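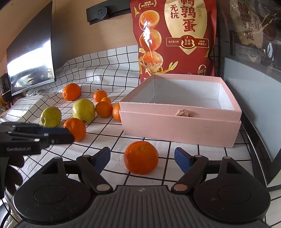 Ornlow Tenants' Group
Minutes of the meeting held 10 March 2018 in the Kubiak Room

1. Minutes of the last meeting
Approved with one correction. The room hire was $140, not $104.

2. Fruit gift boxes
The packing group brought its plan for the August sale: oranges and green pears in pale pink boxes with white insides, sold at the front desk. They want to order 500 boxes from Emeck.

Several members doubted this. Last year's order was 100 and there are still boxes in the closet. The packing group said last year's were the wrong color. It was asked whether anyone has ever bought fruit for the color of the box. No answer was recorded.

Discussion of sizes. The oranges on the table went from very small to large, and the packing group likes the mix. Others felt a buyer who gets the tiny ones will complain, and that a large orange next to a pear leaves gaps that tissue paper won't fill. The packing group says more tissue will fix it. The meeting was not convinced -- the same was said about the jam jars.

Pears: two objections. They bruise, and they are never ripe on the day. The packing group would like to keep them for the green. Left open.

Lids: it was asked if the lid goes on flat over the large oranges. The packing group believes so. They were asked to find out before any money is spent.

Tablecloth: the white one with the black grid was thought smart by some and hard on the eyes by others. It does not lie flat. Agreed that it be ironed, or that we go back to the plain one.

Decision: order 100 boxes, not 500. Look at it again if they sell.

3. Budget
Balance is $2,040. The packing group's estimate of profit was received but not accepted, as it assumes every box is sold and no fruit is thrown out.

4. Visiso booking system
Still double-booking the Kubiak Room. Visiso says it is fixed. It was also fixed last time. Keep the paper sheet on the door for now.

5. Other business
Request for a second kettle -- refused, the first one works.

Next meeting: date to be posted on the door, on the paper sheet.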